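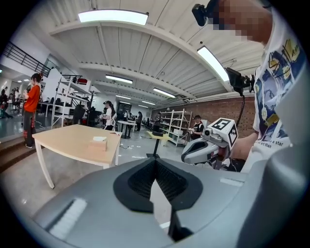

Open-plan interior with a concrete floor, red brick wall, white metal shelving and light tables.

Open-plan workroom

An open-plan workroom is a large undivided indoor space in which several people carry out practical tasks at the same time, each at a small table or standing in a clear part of the floor. The term is used for converted warehouses, former mills and purpose-built halls. It differs from the open-plan office in that the work is done mainly on the feet and the furniture is light enough to be moved during the day.

Building and surfaces

Floors are commonly of bare or sealed concrete, which bears heavy loads and can be swept quickly. Small marks build up on such floors over the years and are usually left until the surface is next sealed. Walls may be of exposed brick, particularly in older buildings, and ceilings are often lined with ribbed sheet painted white to spread the light. Rectangular ceiling lights are preferred to hanging lamps, which cast stronger shadows and limit the height of shelving. Where the floor is on more than one level, the upper part is guarded by a railing and step edges are kept free of stored goods.

Furniture

Tables are generally small, with plain tops and slender legs. A mixture of heights is usual: lower tables hold boxes and work in hand, while taller, narrower ones serve for items needed within reach of a standing person. Metal shelving units are placed against walls or used in the middle of the room as low-cost dividers. In her handbook of workroom layout, Sheila Mapplebeck recommends that free-standing units be no more than 80 centimetres deep and that every shelf be reachable from the floor. The same work advises against storing anything on top of the highest shelf.

The Utari pattern, named after the furniture maker that first sold it as a set, combines two shelving units with 5 tables of differing heights. A later version, the Gromeo, added coloured table tops so that each work area could be told apart at a distance.

Use

Small cardboard boxes are widely used for moving loose items between shelf and table. Seating is normally kept in a separate area at the side — an arrangement described by Cyprian Domański in his study of shared workplaces — so that chairs do not obstruct people walking through. Tables are cleared at the end of each working period and boxes returned to the shelves.

See also

Workbench
Industrial shelving
Warehouse conversion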